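**Desk storage, part 2**

February 3, 2022

The cardboard trays lasted through January and then the bottom one gave way under the weight of the batteries. I replaced the lot with a small plastic drawer unit from Dekameo, the shop on Kennedy. It has four drawers in three tiers: two half-width ones on top, two full-width ones underneath. The fronts are frosted, so contents show as shapes only. I labelled all but the middle one anyway.

Current allocation:

- Top left: chopsticks, spare keys, SIM tools
- Top right: pens and pencil leads
- Middle: cables, none longer than 60 cm
- Bottom: batteries, tape, the Skevon label maker
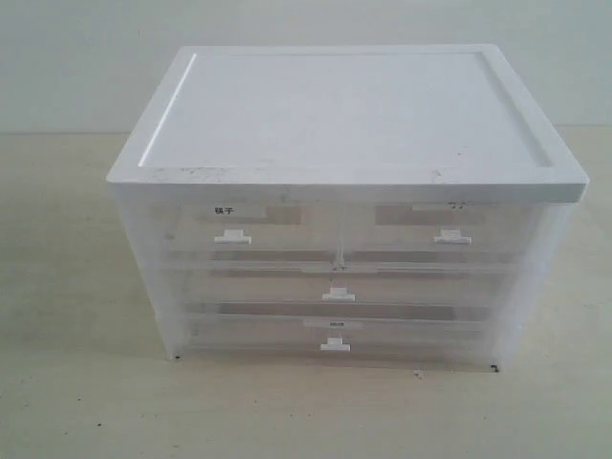 Cables were the hard part. Coiled loosely, five of them filled the middle drawer and kept it from closing. Folded flat and held with a strip of hook-and-loop, more than twice that number fit. The label maker goes in on its side with the tape cartridge removed.

The staples stayed out. A box of 3000 is too tall for the top drawers and wastes space in the bottom one, so it remains on the shelf next to the Trinach paper punch.

The recess in the lid could hold sticky notes and 2 erasers – nothing round, since the unit gets moved when I wipe the desk. Still undecided: where the calculator goes. It fits the middle drawer only if the longest cable comes out.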